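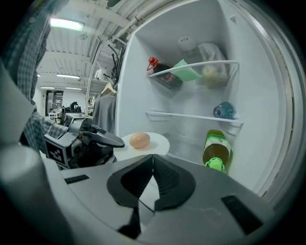
Home | Notebook | Shifts | Parts | Contact

Last updated: December

Waltier bench notebook, fridge tasks

Started at 8:30. Goal for today was the egg-and-plate task at the open fridge, same list as the Flumevine people sent over, plus notes on how the work is split now that collection is part of everybody's week.

Up to last spring this room did fixture assembly and nothing else. Now a good part of the shift goes to doing kitchen jobs with the hand-held grippers so the arm can learn them later. The job title on the sheet is still "technician." I put in for that to be changed and have not heard back.

What is different from bench work:

- You stand most of the day. Assembly was seated.
- Pace is set by the episode list. You can't save up the easy ones for after lunch.
- Harness straps sit right where a shirt collar seam is. Pad them before the first run, not after.
- Screen on the gripper is hard to read under the ceiling lights. Turn it before you start, because you won't have a free hand.

Break rule as agreed: 10 minutes after each block, and the harness comes off. Two of us skipped it this week to finish early and both had sore shoulders the next morning. Please don't.

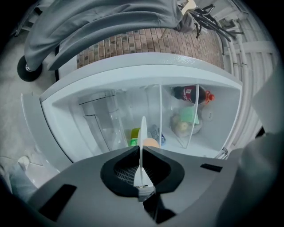

Fridge stock. Soda and water bottles stay lying down, because standing ones tip when a finger catches the neck. Clear bins and dividers are a nuisance. They are hard to judge by eye through the gripper view, and I knocked a divider twice before 10. If Wavivlow really want clear plastic in the set, somebody needs to tell us how much bumping is acceptable before an episode gets thrown out. Right now each person decides for themselves and we don't decide the same way.

Episode count on the log stood at 2563 when I signed in. I left the running total off the wall board. People were starting to compare, and the fast ones had more rejects. The old board for assembly had the same problem.

Egg on plate: keep the plate level first, then move. Slow at the shelf rail. The egg rolls if you correct the tilt quickly. I did 7 practice passes before logging anything and would do the same with a new person.

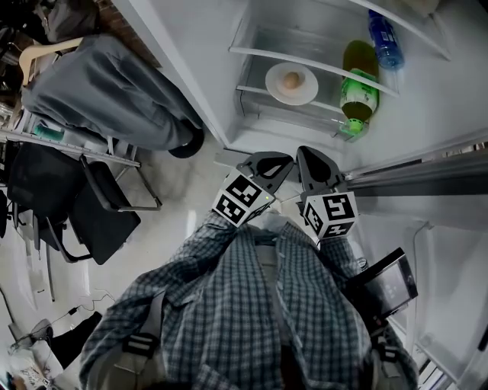 Training took 5 days for the last person who moved over from assembly. Most of that was learning to stop using the wrist the way you would with a bare hand. People with a lot of bench years find this harder than new hires do, and the schedule should allow for it. They are also the ones who notice when a finger pad has worn, so I want them on the checks in any case.

Question that keeps coming up at shift change: what happens to these hours once the arm can do the task alone. The answer from Giannakopoulos is that the next task list is already written and it is longer. That covers this winter. I asked for something on paper about after that.

To do:
- spare strap buckles
- second set of finger pads, ours are getting smooth
- reject rules from Wavivlow, in writing
- tape down cable by the chair
- fridge door shut at lunch, it was left open again

Stopped at 4:15. Log synced, grippers on charge.

Recent entries
Finger pad wear, first check
Shift split for the winter list
Assembly bench move, what went where
Harness fitting notes
Flumevine task list, our comments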